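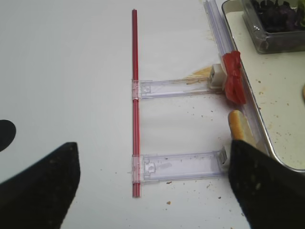 Red rod, clear clips and a few crumbs on the white table.

Burger table FAQ

What goes in the salad box?
Chopped purple cabbage on one side, green leaf lettuce on the other. I love how the two colours meet in the middle!

Do I need proper holders?
No, but they're brilliant. Tomato slices stand up in a row, so you can grab one without squashing the rest.
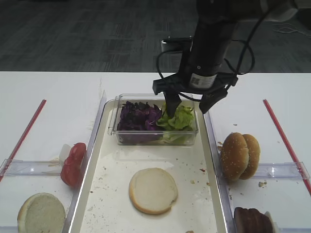

Osto Cuypers

Where does the bottom bun go?
Cut side up on the big white tray. Build straight upwards from there (patty, tomato, then a good heap of greens).

How much cabbage per burger?
I use 30 g, and 100 g if it's a side salad as well. Shred it fine!

Can I slice the tomatoes early?
Yes, up to 3 hours. Keep them chilled and salt them at the last minute.

What about the crumbs?
Leave them till the end, then lift the tray and tip the lot into the bin.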